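4. Where Condiments Live: Storage Habits in Shared Households

Every household we interviewed had a theory of where a sauce bottle belongs, and very few had two people holding the same theory. Earlier work on domestic order tends to treat storage as a decision, made once and then kept. Our interviews in the Delum district suggest something closer to a long, polite quarrel. Participants told us where things went with great confidence, and were then corrected from the next room.

We coded 2,655 statements about kitchen and dining items. The largest group concerned items with no agreed home, which participants called "strays," "floaters" or, in one household of law students, "the unresolved." Condiments led this group by a wide margin. Salt was a distant second. Pans hardly appeared in it at all, perhaps because a pan left in the wrong place tends to get noticed by a shin.

4.1 Distance and the Walk Back

The simplest account of a stray is that the walk back is too long. Ekwueme's floor plan interviews, carried out for the first stage of this project, asked residents to draw the route from the table to the cupboard. Most drew a straight line. Most also lived in apartments where no such line could be walked without passing through a wall.
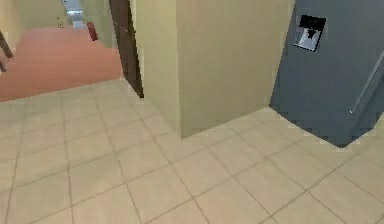 Corners mattered more than length. Residents whose route included a turn were more likely to describe the return trip as "a whole thing," and more likely to postpone it until after the dishes, after the news, or until Monday. One man in the Skokosano building explained that he didn't mind walking to the kitchen, he minded arriving there, as there was always something else to do once he did. We had no code for this and had to add one.

Open layouts didn't settle the matter. In those homes the cupboard could be seen from the chair, and people reported feeling watched by it. They left the bottle out anyway.

4.2 The Bottle as Resident

After enough evenings, a stray stops being described as out of place. Saarinen proposed the term "tenure" for this, over the objections of two coauthors who were up for it at the time. An item has tenure when people clean around it without remark. In our 18 follow-up households, tenured items were defended warmly, often by the same person who had complained of them in the first interview.

Figure 3. A bottle on a dining table, with a shallow bowl nearby.

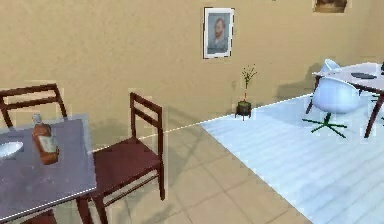 Syafiqah Subramaniam

Tenure also seems to attract company. Once one item was allowed to stay, participants found it hard to argue against the next, and the pepper usually made its case within the month. Households that tried a tray reported mixed results. The tray gave the strays a legal address, and in 3 homes it gained tenure itself and was later moved to the windowsill, still full, to make room for dinner.

Guests were the one reliable force for order. Ahead of a visit, every surface was cleared and every bottle sent home to a cupboard, where several were forgotten and replaced with new ones. We take up the matter of duplicates in Section 5, along with mustard, which needed its own table.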